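# Tag der offenen Tür bei Ukesden in Clikow

Ich war im September in Clikow, beim Tag der offenen Tür von Ukesden, und wie immer nach solchen Ausflügen landet alles hier in der Galerie, mit viel zu viel Text dazu. Wer nur gucken will, scrollt einfach. Wer wissen will, wie sich das anfühlt, einem Roboter das Aufräumen beizubringen, holt sich einen Kaffee, es wird länger.

Ukesden kannte ich vorher nur vom Namen. Die Firma sitzt in einem alten Backsteinbau, ein Stück hinter dem Bahnhof, und baut Greifer und kleine Roboterarme für Haushalt und Büro (also keine Autofabrik, keine Funken, leider auch kein gelbes Riesending hinter Gittern). Um neun ging es los, ich stand um neun Uhr allerdings noch am falschen Tor, weil die Beschilderung mich zuerst auf den Hof der Spedition nebenan geschickt hat. Falls ihr nächstes Jahr hinwollt: die Einfahrt mit den Fahrrädern nehmen, dann die Metalltreppe hoch!

## Ankommen und herumstehen

Am Eingang gab es Aufkleber zum Anstecken, Filterkaffee und einen Lageplan, auf dem die Toiletten größer eingezeichnet waren als die Werkstatt. Wir wurden in Gruppen aufgeteilt. Meine war bunt gemischt: eine Berufsschulklasse, zwei Rentner, die früher beide mit Spritzguss zu tun hatten und jede Gehäusekante kommentierten, dazu ein paar Familien. Die beiden Spritzguss-Herren waren ein Glücksfall, denn die haben all die Fragen gestellt, auf die ich nie gekommen wäre. Warum die Rundung so und nicht anders, wo der Anguss sitzt, was passiert, wenn einem das Ding runterfällt. Antwort auf das Letzte: passiert ständig, deshalb liegt immer ein Ersatzgehäuse im Schrank.

Die erste Station war die Werkstatt. Viel Kabel, viele Schubladenschränke, und an der Wand hing eine Liste mit der Überschrift »Bitte nicht mehr mit Heißkleber«. Ich hätte gern gewusst, was davor war. Erzählt wurde vor allem über die Finger der Greifer, und das war spannender, als es klingt. Ein harter Finger ist präzise, rutscht aber an glatten Sachen ab. Ein weicher passt sich an, dafür weiß man nie so genau, wo er gerade aufhört. Also wird gepolstert, gemessen, wieder abgezogen, neu gepolstert. Einen Karton mit ausgemusterten Fingern durften wir durchwühlen, die Berufsschüler haben natürlich sofort angefangen, sich gegenseitig damit zu kneifen.

## Korkach räumt ein Regal ein

Danach die große Vorführung, auf die alle gewartet hatten. Korkach heißt der Arm, mit dem Ukesden auf Messen fährt, und er sollte Becher aus einem Korb ins Regal stellen. Der erste Becher stand tadellos. Beim zweiten fuhr der Arm los, blieb über dem Korb hängen und dachte nach. Man kann es nicht anders sagen, das sah aus wie Nachdenken! Dann fuhr er zurück, setzte neu an und nahm den Becher von der anderen Seite. Ein Kind neben mir hat laut geklatscht, und dann haben alle geklatscht.

Die Frau, die die Vorführung gemacht hat, war angenehm trocken. Sie hat gleich gesagt, dass Korkach an manchen Tagen besser ist als an anderen und dass niemand im Team sich traut zu behaupten, man wisse immer, warum. Licht spielt eine Rolle, der Untergrund auch, und bei durchsichtigen Bechern wird es schwierig. Sie hatte extra einen durchsichtigen dabei und hat ihn uns gezeigt, aber dem Arm vorsichtshalber nicht. Fand ich sympathisch.

Was ich mitgenommen habe: Der Arm bekommt die Bewegung nicht Schritt für Schritt einprogrammiert. Er lernt aus Beispielen, und die Beispiele kommen von Menschen, die dieselbe Arbeit vormachen, und zwar oft. Für das Einräumen waren es rund 300 Durchgänge, bis die Sache halbwegs lief. Und wo kommen die her? Aus dem Raum nebenan.

## Nebenan im Raum Hinojosa

Die Besprechungsräume bei Ukesden haben alle Namen, und der hier heißt Hinojosa (warum, konnte mir auf Nachfrage keiner sagen, der Name stand wohl schon auf dem Türschild, als sie eingezogen sind). Benutzt wird er als Übungszimmer. Vorgemacht wird mit Greifern, die man in der Hand hält, ganz ohne Arm dahinter: Man drückt den Griff, die Backen gehen zu, man trägt etwas von hier nach da und lässt los. Obendrauf sitzt ein Würfel mit schwarz-weißen Mustern, an dem die Kameras ablesen, wo sich der Greifer im Raum befindet und wie er gedreht ist. Mehr Zauberei ist erst mal nicht dabei, und gerade deshalb durften wir auch selbst ran.
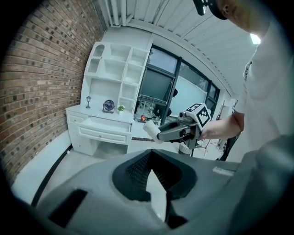

Ich hatte mir das leichter vorgestellt. Wenn man sonst nach etwas greift, überlegt man ja nicht, die Hand macht das eben. Mit dem Greifer muss ich plötzlich planen: Komme ich von oben oder von der Seite? Wie weit mache ich auf? Stoße ich mit dem Würfel irgendwo an? (Ja. Jedes Mal.) Mein Auftrag war, eine kleine Dose anzuheben und ein Stück weiter wieder abzusetzen, ohne dass sie kippt. Beim ersten Versuch habe ich sie elegant vom Tisch geschoben. Beim nächsten habe ich so fest zugedrückt, dass der Betreuer höflich fragte, ob ich sauer auf die Dose sei.

Danach wurde es besser, und irgendwann hatte ich sogar so etwas wie einen Rhythmus. Anfahren, kurz warten, zudrücken, kurz warten, heben. Das Warten ist wichtig, hat man uns erklärt, weil die Aufnahme sonst schwer zu gebrauchen ist. Wer zu hastig arbeitet, bringt dem Arm bei, hastig zu sein. Wer herumzittert, bringt ihm das Zittern bei. Mir war bis dahin nicht klar, wie viel von den Leuten, die vormachen, später in so einer Maschine steckt — man könnte fast sagen, Korkach hat die Handschrift der ganzen Abteilung.

Am besten von uns allen war übrigens eine der Berufsschülerinnen. Die hat den Greifer in die Hand genommen, einmal probeweise auf- und zugedrückt und dann die Dose abgesetzt, als hätte sie das immer schon gemacht. Auf die Frage, wie sie das hinkriegt, meinte sie nur: »Ich zieh Pommes mit der Zange ab, jedes Wochenende.« Der Betreuer hat ihr sofort einen Flyer fürs Praktikum in die Hand gedrückt, und ich hoffe sehr, dass sie sich meldet!

## Eine Schicht mit dem Greifer

Ich habe dann noch ein bisschen länger herumgefragt als die anderen, unsere Gruppe war schon beim Kuchen. Wie so ein Arbeitstag im Übungszimmer aussieht, wollte ich wissen. Man arbeitet in Blöcken von 30 Minuten, danach wird gewechselt, weil das Handgelenk sonst meckert. Der Greifer wiegt nicht viel, aber man hält ihn die ganze Zeit vor sich, und das merkt man bis in die Schulter. Ich habe es am Abend jedenfalls gemerkt, und ich war nur ein paar Minuten dran.

Zwischen den Blöcken wird umgeräumt. Sachen kommen an andere Stellen, eine Schublade ist mal offen und mal zu, mal ist das Rollo unten. Wenn immer alles gleich steht, lernt der Arm den Tisch auswendig und ist beleidigt, sobald jemand eine Tasse verschiebt. Also wird absichtlich ein bisschen Unordnung gemacht, jeden Tag eine andere. Ich habe dem Betreuer angeboten, dass sie für diesen Zweck gern zu mir nach Hause kommen können. Er hat gelacht, aber ich glaube, er hat es sich auch kurz überlegt.

Was mich außerdem beschäftigt hat: Wie sortiert man hinterher aus? Ein Teil der Aufnahmen fliegt raus, etwa wenn die Muster auf dem Würfel verdeckt waren oder jemand mitten in der Bewegung niesen musste. Das Niesen ist offenbar ein echtes Thema, im Frühjahr vor allem. Sie notieren es sogar, es gibt dafür ein eigenes Kürzel in der Tabelle. Verraten hat man mir das Kürzel nicht.

## Kuchen, Fragen, Heimweg

Zum Schluss gab es im Hof eine Fragerunde mit Pflaumenkuchen und ein paar Wespen. Die meisten Fragen gingen in Richtung »Wann kann der bei mir die Spülmaschine ausräumen?«, und die Antworten waren erfreulich vorsichtig. Becher ja, Teller manchmal, Besteck bitte noch nicht. Einer der Spritzguss-Herren wollte wissen, ob man den Handgreifer auch kaufen könne, er würde damit gern Äpfel pflücken. Kann man nicht. Er hat sich trotzdem die Maße aufgeschrieben, und ich bin ziemlich sicher, dass in irgendeinem Keller in Clikow gerade etwas gebaut wird.

Falls ihr überlegt, beim nächsten Mal hinzufahren: Kommt vormittags, da ist das Übungszimmer noch leerer und man darf mehrmals ran. Jacke mitnehmen, in der Werkstatt zieht es. Und fotografieren ist fast überall erlaubt, nur im Prüfraum nicht, dort muss das Handy in die Kiste am Eingang. Meins hätte ich beinahe darin vergessen, ich war schon auf der Metalltreppe, als mir jemand hinterhergelaufen kam. Danke dafür noch mal, falls du das liest!

Die Anleitung für den Greifer aus dem Karton (einen alten Finger durfte ich behalten, er liegt jetzt neben der Tastatur) reiche ich nach, sobald ich den Zettel wiedergefunden habe. Wer selbst dort war und beim Dosentest besser abgeschnitten hat als ich, schreibt es gern in die Kommentare.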